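Hulero Help > Student Projects > Arms and Grippers

Block sorting on a maple board: the arm stops short or nudges the neighboring block

Print this page | E-mail this page 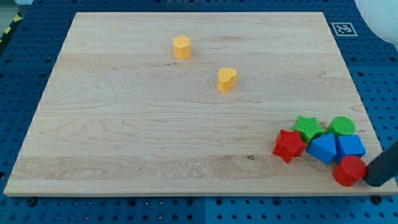 Board and blocks on the perforated table, gripper at the red cylinder.

Posted by tablesaw_ta, June 2024

I help with a one-semester automation course. The student project is a pick-and-sort task with plastic blocks (cylinders, stars, a cube, a triangular prism, a hexagon, a heart) on a maple board that lies on a perforated table. A fixed camera finds the blocks, a script converts pixel positions to table coordinates, and the arm goes to each block and closes on it. The reference for the conversion is a square marker on the table surface, beyond the board.

Isolated blocks are picked reliably. The hexagon and the heart, placed as they are in the picture, have given no trouble. The failures are in the cluster. Two kinds are logged:

Case A. The finger contacts the side of the target before the gripper has reached grasp height. The block shifts and the grasp closes off center.

Case B. The target is grasped, but the adjacent block moves during the approach. The next pick then uses a stale position and misses.

Over the spring the students logged 1,172 attempts. More than 40 percent of the failures are Case B, and nearly all the rest are Case A. Accuracy is worse toward the near side of the board than toward the far side. The detection overlay looks correct in both areas.

The code is the Parkex starter package with the grasp planner left at its defaults. The students have already repeated the camera calibration, lowered the approach speed, and replaced the finger pads. None of these changed the proportions in the log. The rules of the project do not allow spreading the blocks out by hand.

Is this a calibration fault or a planning fault? I would like to point the students in the right direction without giving them the finished solution.

Reply from m_offset

Both, and they should be separated before anything else is changed.

Start with the reference plane. Your marker is on the table, and your blocks are on the board. If the script solves for position on the plane of the marker, every block is computed as if it stood on the table. The error is the board thickness plus the height of the block face, projected along the camera ray. It grows with the angle of that ray, so it will be different at the two ends of the board. An overlay drawn in image coordinates will not show this, as it never leaves the image.

Test it as follows. Remove all blocks but one. Place it at a measured point on the far side of the board, command the arm to the computed center, and record the offset. Repeat at the middle and at the near side. If the offsets point along the camera ray and change steadily with distance, the plane is wrong. If they are scattered, look at the arm mounting.

The correction is one number. Measure board thickness with calipers and add it to the plane height in the table configuration. Then add the block height if your detector reports the center of the top face, or leave it out if it reports the footprint. Check which one it does. In the Parkex package this depends on the detector mode, and the comment in the file is out of date. The code itself is correct.

Also confirm that the board cannot slide. A maple board on a flat perforated top will creep under repeated side contact. Put 2 pins in the table holes along one long edge and 1 on a short edge, and push the board against them before each run.

For Case B, the default planner picks a grasp angle from the shape of the target only. It does not look at what stands next to it. Have the students add a clearance check: for each candidate angle, draw the footprint of both open fingers, grow it by the measured position error, and reject the angle if it overlaps another block. With the stars there will often be only 3 usable angles to begin with, so expect some targets to be rejected at first. Sort by clearance, take the most open block, detect again, and repeat. New detection after every pick matters more than the choice of angle. It costs time — we accepted that and reduced the travel between picks.

Reply from clamp_and_go

Just use a narrower gripper. We changed to the Howlader short fingers in March and the problem went away. I don't know about the plane thing.

Reply from benchnotes

The narrower finger helps with B and does nothing for A. It also gives less contact area on a cylinder, and a cylinder held slightly off center will rotate out of the grip when lifted.

I agree with the plane correction above. Two additions.

First, approach height. The default move combines the last part of the travel with the descent, so the finger comes in on a slope. Split it into a horizontal move at safe height and a vertical descent. A good share of Case A may be this alone. In the Clultusier simulator the sloped path is easy to see if the tool trace is turned on.

Second, logging. Have the students record the computed position, the commanded position, and the gripper width at closing for every attempt. Width at closing separates a centered grasp on a star from a grasp on one point. Without it, both are stored as a success until the block falls.

As for how much to tell them: give them the single-block test and ask for a plot of offset against distance. My group found the plane error from the plot in one lab period. The clearance check took them until the end of the course, and the version they handed in still ignored the triangular prism.

This site uses cookies to keep you signed in and to count page visits. By continuing to use Hulero Help you agree to their use.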